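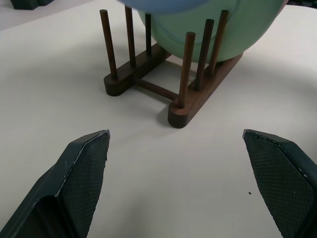
Gripper pads for the Flornovex kit: rubber or knurled, for dishes?

Posted by Rosine Langlois, 08/09/2020

Hello everybody. I write from a small training kitchen where we teach table service, and we would like to buy one Flornovex arm kit for the dish station. The task is simple to explain. The arm must take bowls out of a wooden rack with pegs and put them on the shelf, and later the same in the other direction.

The kit is sold with two kinds of finger. The standard one has a hard pad with a crosshatched pattern, and the other, which costs more, has a soft pad of silicone. The seller (Zilow) tells me that the standard finger is "suitable for tableware", but he could not tell me if he tested it himself. The kit with standard fingers is 600 and the soft fingers are 312 extra, so for us it is a serious difference.

My doubts are these:

Does the hard pattern leave marks on glazed bowls?
Is it possible to take one bowl when the next one stands very close to it in the rack?
Does the wrist camera come in the price, or must I order it separately?

I have read the product page two times and it doesn't speak about any of this. Thank you in advance, and excuse my English, please.

Keabetswe Ndlovu

The camera is in the price. The cable for it is in a separate small bag, check that you have received it. Mine was missing and Zilow sent it after 7 days.

Don't know about the marks. We only use ours for plastic boxes.

Čestmír Kadlec

I have used this kit with the standard fingers since July, also for bowls in a peg rack, so I will try to answer in order.

Marks. On our bowls with a hard glaze I do not find scratches. On two older bowls with a matte glaze there are thin grey lines at the rim, where the pad closes. They went away with a cleaning paste, but not completely. If your bowls are matte, I would pay for the soft fingers. If they are glossy, I would first lower the closing force in the settings. It is set too high when the kit comes from the factory, in my opinion.

Close bowls. Here the type of pad is less important than the thickness of the fingertip. One tip must go behind the rim, between the bowl and its neighbor. With a tilted bowl I approach from the rim side, with the fingers turned to follow the tilt, and I lift along the direction of the pegs until the bowl is free. When I lifted straight up, the lower edge caught on the peg and the whole rack came along. I have now put two small rubber feet under each rail and the rack stays in its place. For our rack I also leave every second place empty, which is not elegant but it works.

One more thing that you did not ask. The dark finish on the fingers gets pale nicks quite soon, mostly along the edges of the pad. It does not change the grip. But if visitors will look at your station, you should know it. Spare pads can be ordered alone, part 462, and you change them with the small key from the box.

Nokuthula Pretorius

I agree with Čestmír about the force. I want only to add that the soft pads become slippery with dish soap, so they are not better in every case. We had them first and returned to the hard ones. Rinse well, and let the bowls drip before the arm takes them.

Rosine, ask Zilow for a trial set. They lent us one pair of soft fingers for the price of the shipping, but it is not written on their page, you must call.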